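Favaditz FZ Vent Kit for Over-the-Range Microwaves

Wall or roof discharge. Fits most hoods with a standard 3 1/4 x 10 inch top or rear outlet.

Price and stock: call or use the quote form. Ships from our Stesine warehouse.
Page last revised 1 Dec 2023

Overview

The FZ Vent Kit contains the duct parts needed to take an over-the-range microwave from recirculating to outside exhaust. Most over-the-range units leave the factory set to blow air back into the kitchen through a charcoal filter. That setup catches some of the grease and very little of the steam. If your cabinet has a clear path to an outside wall or to the roof, ducting the unit is the better choice.

The kit replaces our older Pirkico set, which we stopped stocking in February. The transition piece is longer than the Pirkico one and the damper now comes already riveted. Customers who bought the Pirkico set can still order the foam strip and the wall cap separately.

What is in the box

Rectangular damper, 3 1/4 x 10 inches
Transition piece, rectangular to 6 inch round
Two lengths of 6 inch round galvanized duct
One adjustable elbow
Wall cap with bird screen
Foil tape, one roll
Foam gasket strip
Screws and printed template

The roof cap is not included. Order it as part 405 if you are going up through the attic. Flashing for the roof cap is sold with the cap.

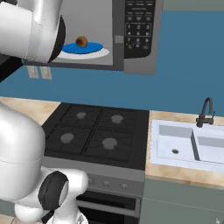
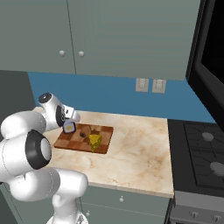

Before you order

Check three things on your microwave. First, find the exhaust section in the installation manual and confirm that the blower can be turned. On most units the blower comes out as one piece and goes back in facing up or facing the rear. A few low-profile models recirculate only and cannot be ducted at all.

Second, measure the outlet. The damper fits a 3 1/4 x 10 inch opening. If yours is a different size you will need an adapter, and we do not carry them for every brand.

Third, look inside the cabinet above. The transition piece needs 10 inches of clear height from the top of the microwave. Shelves will usually have to be notched or moved. If the cabinet is a short one, use the rear outlet and go straight out through the wall.

Duct length

Keep the run short and use as few bends as you can. Each elbow counts as extra feet of straight pipe, and the microwave manual gives the number to use for your blower. Add it up before cutting anything. Do not use flexible plastic or foil hose. It sags, it holds grease, and many local codes do not allow it behind a cooking appliance.

Do not end the duct in an attic, crawl space or garage. The air has to go all the way outdoors.

Installation notes

Turn off power at the breaker before taking down the microwave. This is a two-person job. The unit is heavy at the door side and will tip forward when it comes off the rear bracket.

Set the damper so that the flap opens away from the blower and swings freely. The most common call we get is about a fan that runs loudly and moves no air, and the usual cause is a screw that has gone through into the path of the flap. Use the short screws in the small bag for the damper and the long ones for the wall cap only.

Tape every joint on the outside. Sheet metal screws are fine on the round duct but keep them away from the elbow if you may need to adjust it later. Seal around the wall cap with exterior caulk on the top and both sides – leave the bottom edge open so that water can drain.

Takumi Hoshino on our parts desk keeps a list of microwave models that customers have ducted with this kit. Have the model number from the door frame label ready when you call.

Care

Wash the grease filters once a month in hot water and dish soap. Once the unit is ducted the charcoal filter can come out. Check the wall cap each fall for nests and lint, and push the flap open with a finger to see that it closes again on its own.

Specifications

Part number: 778
Duct diameter: 6 inches
Material: galvanized steel, 28 gauge
Wall cap finish: white or brown
Maximum wall thickness: 10 inches
Shipping weight: roughly 10 pounds

Warranty and returns

One year on the damper and wall cap against defects. Unused kits can be returned in the original box. Cut duct cannot be returned. Contractors ordering for apartment buildings should write to Szymon Witkowska for case pricing and delivery dates.

Related items

Favaditz roof cap, part 405
Wattanapong filler panels for 36 inch openings
Replacement foam gasket strip
Foil tape, single roll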